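Ticket 3016
Subject: Play kitchen set, parts missing after repack
Opened by: Rosario Sala
Product: Feyisa play kitchen, 25-piece
Status: Waiting on parts desk

Hi again! So I went through the set like you asked and I'm still short. The packing list says 25 pieces and I get to 14 every single time, and yes, I checked under the foam (and under the couch, and in the dog's bed, don't ask). The set came back from the Doltano library branch in October and I didn't open it until story hour was already on the calendar, which is on me.

Update, 2:40 pm
Found the lid for the little pot! It was in the Rakanel puzzle box. Still no second mug and no peas.

I also tried your tip about sorting by color before sorting by type. It's quicker, but the mint things and the gray things ended up in one heap and I had to start over. The banana peels open the way it should, so please take that one off the replacement request. Both strawberries are in good shape too, I'd only written down one of them last time.

Photo attached, part of the set laid out on the white table by the case.
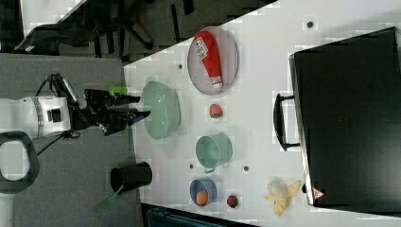
Attachment 1: mint bowl and mug, gray plate with the ketchup, blue bowl, fruit

Could you ask Ostar if they sell the mugs separately? I'd rather not buy a whole new set for one mug and a bag of peas. I can pick up any time after 2.

Thanks a bunch,
Rosario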